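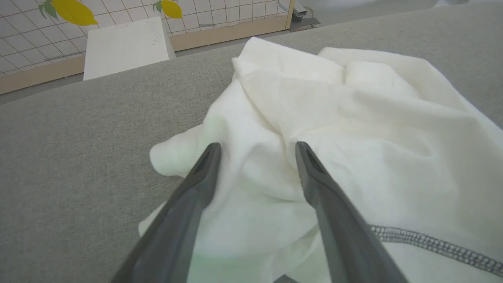
Health > Teeth & Gums > Threads

Night guard update, for the three of you who asked. I grind my teeth. I have apparently ground them for years, with real dedication, and the dentist at Perron would now like me to stop.

Option one was the custom guard. Impressions taken, bite checked, a tray of blue goo held in place while I was asked about my holidays. I said "ung". She said lovely.

Option two was the boil-and-bite kind from the chemist. I had already tried that. It came out shaped like a small canoe and I woke up on Friday with it stuck to my shoulder.

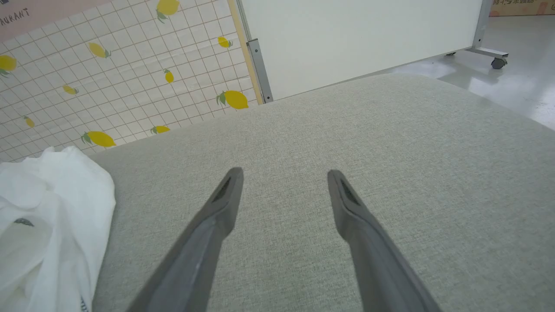
Darlene Lemieux replied that I should have gone custom from the start, as hers has lasted almost 18 months and she only chews it when her sister visits.

Fair enough, Darlene. The custom one is now in. It is hard on the outside, soft on the inside, and gives me the speaking voice of a cartoon snake. My own name is beyond me until breakfast.

Cleaning: cool water and a soft brush. I was told no toothpaste - it scratches - and no hot water - it warps. See canoe.

Jaw is less sore in the mornings. Still clicks when I eat toast. The dentist says to mention the click at the next check-up, so I've written CLICK on the calendar and my husband thinks it's a film.

Next appointment is in July. I'm to bring the guard with me, in its case, so she can look at the tooth marks.

Tagged: Grinding, Night Guards, Your Stories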